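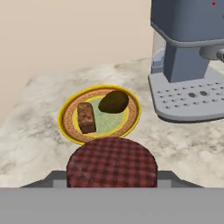
Speaker notes: Setting up a shared lunch at work
Sarville branch library, staff development day, 11 October 2020

Slide 1. Welcome
Say where the restrooms are. Phones on silent. Handout is on the back table, one per person.
The talk is on shared lunches in small workplaces: who cooks, who pays, and how to keep it going past the first month.

Slide 2. How we started
I worked in the office at Birkitz, a print shop with 129 people on two shifts. Most ate at their desks or in their cars. In September we tried one hot lunch a week for the front office only. Six people signed up.
Pause here and ask who eats lunch at their desk.

Slide 3. Money
We tried a jar first. It came up short every week. Then we moved to a flat amount taken at sign-up, and the shortage stopped. The company gave us $100 a month for oil, rice, flour and other basics. Keep receipts in one envelope.
If someone asks about tax, say to check with their payroll office. Don't guess.

Slide 4. The kitchen
You don't need a full one. We had two burners, a sink and a used refrigerator. The Lorholm office has a bigger kitchen and spent $3000 fixing it up, mostly on wiring. Get the wiring looked at before you buy appliances.

Slide 5. Food rules
Go slowly on this slide.
Label every dish with its ingredients. Nuts, milk, eggs and wheat go in capital letters. The cook writes the label, and it stays with the dish. Leftovers go in the refrigerator by 1:30 or in the trash.

Slide 6. Cleaning up
Most of our complaints came from here. The cook doesn't wash. Two names go on the sheet for dishes before the menu is posted. No names, no lunch that week. We canceled twice.

Slide 7. Questions
Likely ones: second shift (they ran their own, with soup), and people who don't want to join (leave them alone).
Sign-up sheet template is on page 2 of the handout.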